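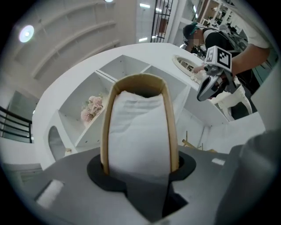

So I promised in the last issue that I'd write up what the spring has been like on the display floor, and Noémi has been after me for it ever since. Fine! Pull up a chair.

For those of you in the warehouse or in accounts who only come through on the way to the coffee machine: since December the styling team at Kelemen has been spending part of each shift with grippers in hand. You hold one the way you'd hold a big pair of tongs, you do your normal work with it (set the shelf, move the little pieces, straighten what the customers left crooked), and the recordings go off to the people at Cusuvis, who are training an arm to do the overnight reset. That's the whole arrangement. We show, it learns, and one day I come in at seven and the shelves are already the way we left them in the plan.

I was not a fan at first. I've been dressing shelves for 15 years and my hands know things I couldn't put in a memo. The first week I was so slow I wanted to cry. Picking up a small white ornament without feeling it in your fingertips is a strange business, and I kept squeezing too hard or letting go too early. Zsolt, who came over from deliveries and had never styled anything in his life, was better at it than me by the second day, which I have forgiven him for (mostly).

What changed my mind was Levente. He said, look, Ilona, you keep complaining that the evening crew puts things back wrong, so here's your chance to be the one who says what right is. And he had a point. When we record, we decide the order. Big pieces first, then mirrors, then flowers, then the small stuff up on top. Cusuvis doesn't tell us how a shelf should look. They ask, and then they ask again, and a couple of times they've asked why and I had to stand there and think about it. Why does the mirror go off to one side? Well, it just does! But that isn't good enough for a training note, so I worked it out, and now it's written down, and the new starters have been using the same sheet. I didn't see that coming.

The curved white units have been the trickiest to work around. Square cubbies are easy enough, you go straight in and straight out, but the rounded top has no obvious front, so everyone reaches over it from a different side. We've tried to keep two people recording at one unit to a minimum because you end up with your elbows in each other's ribs. Flowers are their own headache. The pink flowers are light and they shift when you brush past them, and Noémi swears the leaves grab at everything on purpose.

Now the part people ask me about by the lockers. Are we doing ourselves out of a job? I put that to Huguette Gilbert at the meeting, in front of everyone, because somebody was going to. Her answer was that there are 22 of us on display across the two floors and the plan for next year has 22 of us on display across the two floors. What goes is the late reset, the ten o'clock finish that none of us with kids ever wanted. What comes in is more time on new layouts and on the window, plus one person per shift checking the arm's work in the morning. I asked for that in writing and I got it, so it's pinned up by the schedule if you want to read it for yourselves.

I'll say what I still don't like. The late shift paid a premium, and a few people counted on that money. Huguette says it's being looked at. I'd like it to be looked at faster. Also my wrist is sore after a long recording block, and I'm not the only one, so we've agreed on shorter turns with a proper break between them. If your supervisor forgets, remind them. If they forget again, come find me.

Cusuvis tells us they want 1,000 good recordings before they try the arm on a real section, and they're picky about what counts as good. Knocking something over is okay as long as you pick it up again and carry on. Stopping halfway to chat is not okay (hello, Zsolt).

A few bits of housekeeping. Sign-up for the next block is on the clipboard in the break room, and 13 slots are still open, mostly mornings. Grippers go back on the charging shelf when you finish, please, and not in the drawer with the price tags. And if you've never tried it, come and have a go on a quiet afternoon. Noémi or I will show you how to hold the thing, and you can be terrible at it for an hour like the rest of us were.

Ilona Fülöp, Display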